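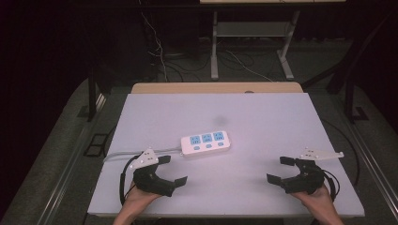 News > Labs > Grippers

Two-finger grippers go head to head in Istville

Testing has started at the Istville lab on two sets of hand-held grippers, the Parnura pair and the older Kováčik ones. Same job for both: a person holds one in each hand and works through a list of fiddly household tasks. Plugs, switches, cables, lids. 400 runs planned in all, 205 done by the end of April.

Early word is mixed. Parnura closes more evenly and is kinder on the wrist after a long morning. Kováčik grips harder, though the fingers tend to skate off small rocker switches. Socket strips are the sticking point for both, the strip slides away when pushed from one side, so one hand has to pin it while the other presses. Slow going. A softer finger pad is on order from Skirnville and should be fitted before the second half of the runs.

Cables on the grippers themselves get grumbles too. They snag on sleeves. A wireless version was looked at and dropped, too much lag on the finger reading, the team says.

Four operators are taking part, swapping pairs at lunchtime so that no one gets to used to a favourite. Each task has a limit of 18 seconds, after which it counts as a miss. Scores are being kept back untill both sets have finished.

Whichever pair wins gets used for the arm trials in the autumn. Results expected in July, sooner if the pads turn up on time.

Related
Skirnville pad maker moves to bigger unit
Wrist cameras: wide lens or narrow?
Kováčik controller update fixes slow start
Istville open afternoon, places left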